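## 4. Lo que pasa cuando se va el entrenador

Empiezo esta sección confesando que, cuando arranqué el trabajo de campo en el Lerport, pensaba que el relevo en el banquillo iba a ocupar un párrafo y poco más. ¡Qué ingenua!

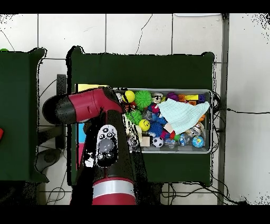

*Figura 2. Brazo articulado rojo y negro junto a un recipiente gris con juguetes.*

Llegué al club en enero, once jornadas antes del final, y a las dos semanas el primer entrenador pidió una excedencia. El equipo quedó en manos de su segunda, Aisling Keane, que hasta entonces llevaba los ejercicios de balón parado y casi nunca hablaba con la prensa local. Yo ya tenía preparado el guion de las entrevistas (precioso, por cierto, lo había revisado Ga-eun Noh de arriba abajo) y tuve que tirar la mitad.

Lo primero que me llamó la atención fue el vestuario. En la literatura sobre sucesión técnica se habla mucho de resultados, puntos por partido, goles encajados, y muy poco de quién se sienta al lado de quién en el autobús. Pues en el Lerport eso cambió antes que la alineación. Las veteranas se pasaron a las filas de delante, cerca de Keane, y las juveniles se quedaron atrás con los cascos puestos. Bernadette Coughlan, la capitana, me lo contó así: «Con el míster ya sabíamos cuándo callarnos. Con Aisling lo estamos aprendiendo».

En lo deportivo, Keane mantuvo el 4-4-2 en los 2 primeros partidos y luego pasó a tres centrales, creo que más por las lesiones que por convicción, aunque ella me lo discutió un buen rato en la cafetería. Sumeya Ejigu, que venía jugando de lateral, acabó de carrilera y me reconoció que llegaba a casa muerta.

¿Se puede generalizar? Con un solo club, no, y tampoco lo pretendo. Hsiu-ying Cheng me sugirió comparar mis notas con las del Grestis, que también cambió de técnico a media temporada, y en eso estoy: tengo las grabaciones, pero me falta transcribir casi todas las de las suplentes, así que dejo esa comparación para la sección 5.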